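Section 4: Pouring water at the self-service table

Read this before your first shift. It covers one guest, one bottle and one cup. Larger parties are in Section 6, and may heaven help you.

You will need:
One bottle of still water
One clear cup
A white table, wiped
A cloth (bring it now, not afterwards)

4.1 Laying out

1. Wipe the table with a damp cloth and let it dry. Old scuffs will not come off. Ewurabena Arthur has tried everything in the Prernska cupboard and would like you to stop asking.
2. Stand the cup on the left, label facing the guest.
3. Check that the cup is empty. A clear cup with a finger of water in it looks very like a clear cup without one, until you pick it up.
4. Keep the bottle upright until you are ready to open it.

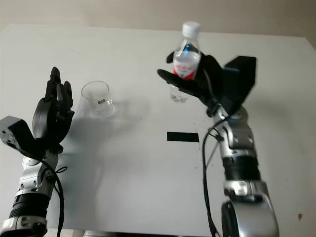

5. Hold the bottle round its middle, firmly enough to keep it and gently enough not to squeeze it. Thin plastic has a long memory.

Note: Left-handed staff may swap the sides over. Tell whoever is on after you, or they will reach for the cup and get the bottle.

4.2 Before opening

6. Put the bottle down near the middle of the table, cap on, with a clear gap between it and the cup.
7. Take your hands away. If the bottle wobbles, move it. The table is not perfectly flat and has no plans to be.

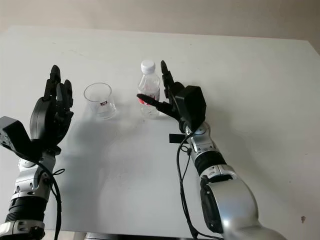
Fig. 4b. Cup to the left, capped bottle in the centre.

4.3 Pouring

8. Hold the bottle by the shoulder and turn the cap anticlockwise. Put the cap where you will find it again.
9. Tip slowly. Stop at 279 ml, or two fingers below the rim if you have left the jug scale in the kitchen.
10. Put the cap back on before you do anything else, including answering the door.

CAUTION: Do not lift the cup to meet the bottle. Leave it on the table. Most entries in the spills book for September begin with somebody being helpful.

4.4 If you spill

11. Move the bottle first, then the cup, then wipe towards yourself.
12. Write it in the book. The last entry was number 754, and there are plenty of pages left.

Spare cups are ordered through Clistis in boxes of 2,000. For lids, see Section 5.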